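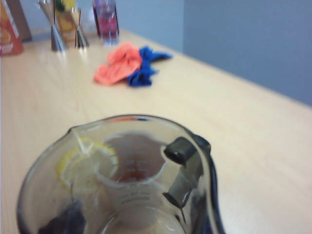
Gripper and camera comparison, drinks bench
Minutes, 2018-06-06

Present: Simão Azevedo (chair), Loureiro bench team, two from controls, one from purchasing. Apologies from the Jaltby office.

1. Minutes of the last meeting
Accepted with one change. Item 5 should say that the spare finger pads were ordered in January, not received then.

2. Wrist camera
The group looked at the wrist view over the glass pitcher. The rim and the clip at the top of the handle come out well. The row at the back of the table, with the jiggers and the bottle, is soft, and the printed markings on the pitcher can't be read. Controls asked whether the markings matter. Simão said they do for the pouring task, where the level has to be checked against a line, and they don't for pick and place.

Two options were discussed. One is to move the fixed focus farther out and accept a softer rim. The other is to leave the wrist camera alone and use the overhead camera for anything at the back of the table. The second was preferred for now. Purchasing pointed out that a lens with adjustable focus would add weight to the wrist, and the Hurero arm is already close to its payload limit with the wide gripper fitted.

Action: bench team to repeat the view with the pitcher farther from the camera and bring both to the next meeting.

3. Grippers
Two grippers have now been through the full set of tasks: the Hurero two-finger parallel gripper and the Utorura gripper with soft pads. The log has 1,102 attempts across both.

The parallel gripper is better on the jiggers. It closes on the narrow waist and holds there. The soft pads tend to ride up the lower cone, and the jigger tilts as it leaves the table. On the cloths it is the other way around — the soft pads pick up a fold on the first try more often, and the parallel gripper pinches the table too hard unless the height is set by hand.

The pitcher is still the difficult one. Both grippers can take the handle, but the approach has to come in from the side, and the squared clip at the top catches a finger if the arm is even slightly high. Gripping the rim was tried and dropped. Controls would like the handle approach written up as a fixed path before anyone changes pads again.

There was some discussion of whether to score a lifted but tilted object as a pass. Agreed that it is a pass for lifting and a fail for pouring, and the log sheet needs a column for each. Old entries will not be rescored.

4. Controller
The new controller settings have been on the bench arm for 4 sessions. Force readings are steadier during closing. There is still a short delay between the close command and the first movement, measured at 94 milliseconds on the Utorura gripper. Controls think most of it is in the adapter and not in the gripper itself. The Hurero unit was not measured because the cable was in use elsewhere.

Action: controls to measure the Hurero unit the same way, with the same adapter if it fits.

5. Bench setup
Table positions are to be taped before the next round so that runs can be compared. Cloths can stay bunched, as flat cloths made the task too easy. Simão asked that the pitcher be rinsed at the end of each session and that lemon slices be replaced daily. Purchasing will get a second pitcher of the same model.

The suggestion to add a tray was left open. It would keep the small items together, but it also gives the fingers an edge to hit.

6. Any other business
The Loureiro login for the log sheet is shared by too many people. Separate logins to be set up.

Jaltby has asked for a copy of the raw force files. Agreed, once the old and new settings are labeled.

Next meeting: after the Hurero delay figures are in. Simão to send the date.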